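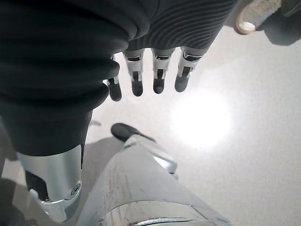 Wrist cam, Sundine hand, fingers down over the floor.

September, 2 pm or so by the time I got going. Swapped the Escobar gripper for the Sundine hand and wow, the view is a lot busier! Four fingers in shot, but the black sleeve eats most of the left third, folds and all, and the leftmost finger is half tucked behind it. Fingertips and silver joints stand out fine against the gray floor - that part I like.

Glare on the right is still glowing almost white. Exposure is at 19 in the Cusport controller, want to try it lower tomorrow.

To do: rotate the cam mount, then run the 100 grasps again with both hands (same Hosteck cable, please don't borrow it).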